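Why do clothes dry when it isn't even hot?

When I was six I thought the washing line worked by dripping. You hung up a wet shirt, all the water ran down to the bottom, it plopped on the grass and that was that. I even put a bucket under my dad's trousers once to catch it! There was hardly anything in it by teatime, and the trousers were dry. So where had the rest of the water gone?

It had gone into the air. The grown-up word for this is evaporation (say it ee-VAP-or-ay-shun), and it's happening all around you, all day long.

Water is made of tiny, tiny bits called molecules. They're far too small to see, even with the magnifying glass from your science kit. They never keep still. They jiggle and bump into each other like children in a playground, and some are going much faster than others. Every now and then a really speedy one at the edge of the water gets bumped so hard that it flies right off into the air. Then another one goes, and another, and bit by bit your wet sock turns into a dry sock.

I used to think water had to boil before it could do this. It doesn't! Boiling is when the water is so hot that bubbles of steam form all the way through it. Evaporation only happens at the surface, and it can happen on a chilly morning too – just more slowly.

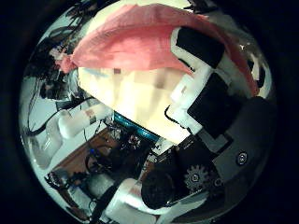

Now, some things dry much faster than others. A thin cotton hanky might be ready in no time, but a thick bath towel takes ages. The towel has thousands of little loops, and they're very good at holding on to water (handy when you get out of the bath, not so handy on washing day). Jeans are slow as well, especially round the pockets, where there are lots of layers on top of each other.

Spreading things out helps a lot. If you leave your swimming things rolled up in your bag, only the outside of the roll touches the air. The water in the middle is stuck, and after a day or two it starts to smell horrible. I know this because I once left mine for a whole week in June. My mum made me open the bag in the garden.

Wind helps too. The air right next to wet cloth soon fills up with water, and then drying slows down. A breeze pushes that damp air away and brings in some drier air.

Would you like to try it? My friend Yutong Xiao and I did this one in her kitchen. You need two old flannels the same size, some water and a tray.

Wet both flannels and squeeze them out as well as you can. Lay one flat on the tray and scrunch the other one into a ball next to it. Leave them for 40 minutes, then feel them both. Do it again after another 40 minutes and write down what you notice. Don't forget to poke a finger right into the middle of the scrunched one.

You could also try one flannel by an open window and one in a cupboard, but do tell someone about the cupboard one. Ours was in there until the next day and Yutong's gran found it on top of the biscuits.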